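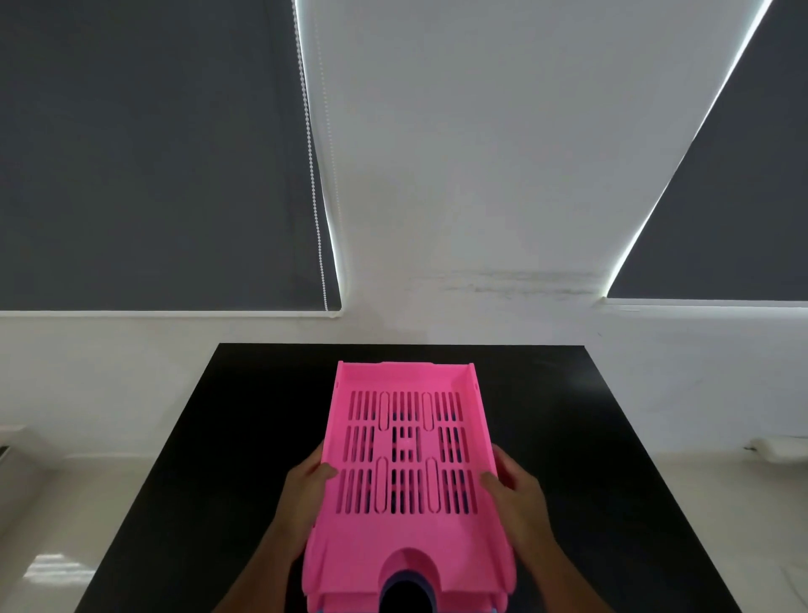

From: Rami Akl
To: shop-automation list
Subject: Re: letter tray destacker, double picks

Fiona Kerr wrote:

> Second tray still comes up with the first on some cycles. I ran 289
> in March with the suction cups on the tray floor and lost vacuum on
> most of them. The floor is all slots. Has anyone tried gripping the
> side walls? Also, is the Vitness driver worth keeping, or should I
> go back to plain step/direction?

Fiona,

Give up on suction. The slots leave no flat patch large enough for a cup, and the raised ridges take up part of what remains. You could put a small cup between slot blocks, but the position tolerance would be tighter than your gantry can hold.

I use the side walls. Two padded jaws close from left and right, one finger over the rim on each side and one outside the wall. The pink and blue trays have the same wall height in my batch, so one jaw depth covers both. Measure yours first.

Three changes dealt with most of the double picks here:

1. Lift the front edge first. I tilt 2 degrees, pause, then raise the back. A straight vertical lift drags the lower tray along.

2. Hold the lower tray down. A printed hook over its front lip is enough. Keep it clear of the finger cutout or it fouls the tray above on the return stroke.

3. Slow the first 16 mm of travel. After that, run whatever speed you like.

For detection, don't point a sensor straight down through the middle opening. I tried it and it reads the next tray in the stack as often as the one in the jaws. A load cell under the stack is simpler: tare, lift, compare. One tray gone is a clean step in the reading, two is obvious.

On the driver: keep the Vitness if you already have it wired. The stall threshold needs setting again after you change jaw pads, and the default is too high for thin plastic. Mine flexed the walls inward before it tripped. I start at 2,000 steps/s on the closing move and back off from there.

Jaw files are in the Plindis folder on the list archive. The version marked Dana is the old one with the short fingers. Use the other.

What are you using for pads? Silicone sheet left marks on my rims and I haven't found a replacement I like.

Rami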